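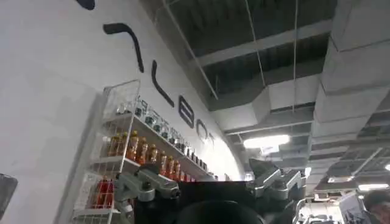

How a Store Shelf Holds Drinks

Drinks in a store stand in rows. The rows look simple, but a shelf full of bottles is heavy, and every part of the rack has a job. This page explains how wire racks work, why bottles are sorted the way they are, and what keeps a shelf from bending.

What a wire rack is made of

A wire rack is built from many thin metal wires. Some run from side to side. Others run from front to back. Where two wires cross, a machine presses them together and sends electricity through the spot. The metal melts a little and joins. This is called spot welding. The pattern of crossed wires is called a mesh or a grid.

The wires are then coated. White is a common color for the coating. Bare steel rusts when water and air reach it, and the coating keeps them out.

A grid uses less metal than a solid sheet of the same size, so the rack weighs less. Air can pass through the gaps. If a bottle leaks, the liquid drips through and does not collect in a pool under the other bottles. The drips do land on the tier below, so someone still has to wipe it.

How heavy is a row?

One liter of water has a mass of 1000 grams, or one kilogram. Most drinks are mostly water, so a one-liter bottle of tea or juice has nearly the same mass, plus a little for the plastic.

Try this. A shelf holds 45 one-liter bottles. The drinks alone have a mass of at least 45 kilograms. Many adults would find that hard to lift, and the shelf holds it all day and all night.

The weight pushes down on the wires. The wires push down on the brackets, which are the supports at the ends or along the back. The brackets pass the load to posts or to the wall. Engineers call this the load path. If one part of the path is weak, the shelf sags there first. A long shelf sags most in the middle of a gap between two supports, so long shelves need more brackets than short ones.

What goes where

Stores usually keep one kind of drink together. Water goes with water. Tea goes with tea. A shopper can find a kind by its color before reading any label. Tea is often amber or brown. Fruit drinks may be red, orange or purple. Water has no color, so the cap and the label do more of the work.

Severin Kaufmann plans shelves for a chain of small stores called Grosto. He draws each rack on paper before a store opens. The drawing is called a planogram. It shows every tier, which drink goes on it, and how many bottles face the front. Each bottle that faces the front is called a facing. One of his plans for a large store had 2682 facings.

"Heavy bottles go low if there is room," Kaufmann says. "Then we look at how tall each bottle is and set the next tier above it."

The gap between tiers has to be a little taller than the bottle. With no extra space, a hand cannot tip the bottle forward to take it out.

Filling the row again

When bottles are sold, the row gets shorter from the front. A worker pulls the remaining bottles forward and puts new ones behind them. This is called rotating the stock. The older drinks are sold first. The date printed on each bottle tells the worker which is older.

Test a shelf at home

You need a thin ruler, two stacks of books and 3 small cans of the same size.

Set the ruler across the two stacks like a bridge. Keep the stacks close together.
Put one can in the middle. Look at the ruler from the side.
Add the other cans on either side of the first and look again.
Take the cans off, move the stacks farther apart, and repeat.

Write down when the ruler bends most. Then put a third stack of books under the middle and test it once more.

Words to know

Bracket: a support that holds up a shelf.
Facing: one bottle or package at the front of a shelf.
Load: the weight that something carries.
Mesh: a pattern of crossed wires with gaps between them.
Tier: one level of a rack.

Text by Lucero Rivadeneyra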